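Sorting the junk drawer before the move, keep or toss?

ollari_mom
Dec 29, 2024
We move in 12 days and I'm stuck on the kitchen. I have three drawers of spatulas, whisks and odd gadgets, and my husband wants to dump all of it and buy new. I say half of it is perfectly good! How do you all decide?

savuva14
Dump everything into one big tub first, utensils and tools together, and pull out only what you used in December. Whatever stays in there goes to the thrift store. We did that last move and got rid of 6 potato peelers (don't ask).

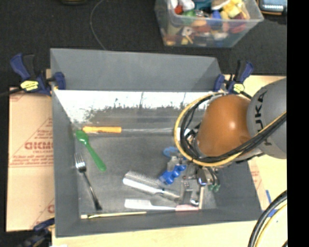 Utensils, brushes and tools all in one bin

fender_bender
Disagree, sorry. One tub means you dig through the same mess twice. Go drawer by drawer and finish each one before you open the next.

savuva14
Drawer by drawer is how I ended up with six peelers, lol. You don't see the doubles until they're all together.

soliman2830
With fender on this one. Also, keep the old wooden spoons, the new ones split on me within a year.

ollari_mom
OK, trying the tub tonight, but the spoons stay. Does anybody want a melon baller? I found two already.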